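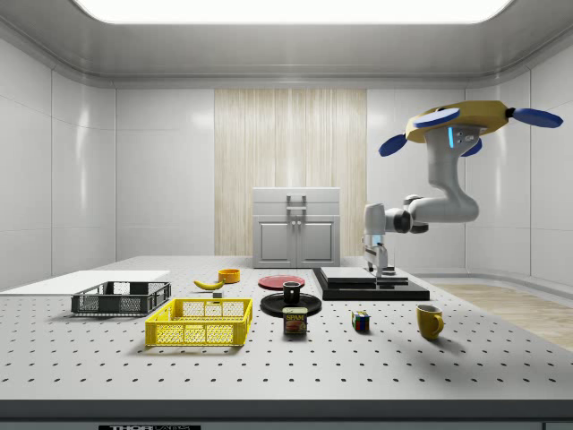

How do you stop a match kit from smelling after it's been washed?

Wash it the same night, inside out, cool, with less powder than you think, and dry it on a line indoors or out but never over a hot radiator. The smell mostly comes from old detergent and sweat left in the fabric, so more powder makes it worse.

4 min read

Print this page | E-mail this to a friend

That's the short version. Longer version below, plus balls, trainers, bottles and the bag, all the stuff that piles up by the back door once the season starts. Written in a rush between a washload and an away game at Carnley so forgive the order.

Shirts and shorts

Inside out. Always. Sweat is on the inside, numbers are on the outside, everybody wins.

Zips done up, drawstrings tied in a loose bow or you'll be fishing the cord out with a safety pin at half past seven in the morning.

Cool wash. Spin at 800, no higher, the printed numbers crack otherwise. My machine defaults to something much fiercer and I've lost a good set of shorts that way.

No fabric softener. It coats the fibres and then the shirt won't let sweat out and smells by the warm-up. If you like things to smell of something, hang a bar of soap in the cupboard.

Already smelly? Soak in a bucket of cold water with a cup of white vinegar, half an hour, then wash as normal. Don't mix vinegar with bleach, ever. Don't use bleach on kit full stop.

Red and white kit – do the first few washes on their own with a couple of old dusters you don't care about. See what colour the dusters come out. Then decide.

Trainers

Never in the machine. People will tell you theirs were fine. The glue goes eventually and the sole peels off in the middle of a game.

Laces out, insoles out. Laces can go in the wash in a sock with a knot in the top. Insoles get scrubbed with an old toothbrush and washing up liquid, rinsed, stood against the wall.

Stuff the shoes with newspaper. Change it after a couple of hours when it's gone soggy. Plain paper works if you don't get a newspaper any more, just takes longer.

Grip gone on indoor shoes? Usually dust. Damp cloth on the soles before you go on, dry with a towel. Wiping with your hand does work but then your hand's filthy and you're holding the ball with it.

Smell: 2 spoons of bicarb in each, leave overnight, tap out over the bin. Outside bin. I buy the 690 gram tub from the baking aisle and it does most of a season. Tap them out properly or you get white socks whether you wanted them or not.

Balls

Pump needles. Wet the needle before it goes in, every time. A dry needle tears the valve and then the ball is a slow leaker for ever. A drop of glycerine is better than water if you've got some from cake decorating. Spit is what people actualy use.

Push it in straight. If it wont go, stop, wet it again. Bent needles snap and then you have a bit of metal inside a ball.

Keep spare needles in an old film pot or mint tin taped to the pump. We have an Avier hand pump, nothing special, the hose unscrews and stores in the handle and that's where the needle lives until somebody borrows it.

Slow leak? Pump up, dab soapy water round the valve, watch for bubbles. Bubbles at the valve, try the glycerine and leave it a day. Bubbles anywhere else, it's a garden ball now.

Don't leave balls in the car boot. Hot boot in summer and they swell, freezing boot in winter and they go dead. Indoors, in a net, on a hook. The net that oranges come in isn't strong enough, I tried.

Cleaning: damp cloth, tiny bit of washing up liquid, wipe with a clean cloth after. Leather or leather-type balls don't want soaking. Rubber outdoor ones you can more or less hose.

Bottles

Take them apart. The rubber ring in the lid is where the black stuff grows. Prise it out with the handle of a teaspoon, not a knife – you'll nick the ring and it'll drip in the bag for evermore.

Bottle brush, hot water, washing up liquid. Once a week, denture tablet and leave it to fizz, then rinse till you can't taste mint.

Store with the lid off. Lid on and damp is how it starts.

Squash is worse than water for this. Milkshake is worse than anything. Found one in April that had been in there since I don't want to know.

The bag

Empty it. All of it, onto the floor, every time. Turn it upside down and shake it outside. Grit, hair bobbles, half a cereal bar.

Wipe inside with a cloth wrung out in warm water and a splash of vinegar. Leave it open, hung by one handle so air gets to the bottom.

Keep a carrier bag in the side pocket for wet stuff. Sounds obvious. Saves the whole bag.

Broken zip pull: a paperclip will do for now, a split ring off an old keyring is permanent. If the zip sticks, rub a candle stub or soft pencil up and down both sides. The luggage stall at Dimitrov will put a new slider on while you wait if it's past that, cheaper than a new bag.

Names in kit

Laundry pen fades on polyester. Iron-on labels peel. Sew-on takes longest and stays. If you can't face sewing, write on the care label, it's cotton-ish on most shirts and holds the ink better.

On bottles, name on masking tape then clear nail varnish over the top. Survives the dishwasher a good while.

Knee pads and sweatbands

In a mesh bag, velcro fastened, or the velcro grabs the shirts and plucks them to bits. Pick fluff out of velcro with a fine tooth comb.

Dry flat. Sponge ones hold alot of water so roll them in a towel first and kneel on it.

Print this page | E-mail this to a friend

Vateneo Home Tips

Comments

Reader comment: The candle on the zip worked, thank you!! Been fighting that bag since last season.

Reader comment: Disagree about trainers. Mine go in on cold in a pillowcase with 2 old towels and have done for years. Never lost a sole.

Reader comment: What about bibs? Ours come home in one big wet lump and nobody's name on them so muggins here does the lot.

Reader comment: Bibs same as shirts, cool and no softener. Peg them by the bottom hem or the shoulders go saggy.

Reader comment: Is it white vinegar or will malt do? Only got malt in.

Reader comment: White. Malt will make it smell like a chip shop and might mark the pale ones.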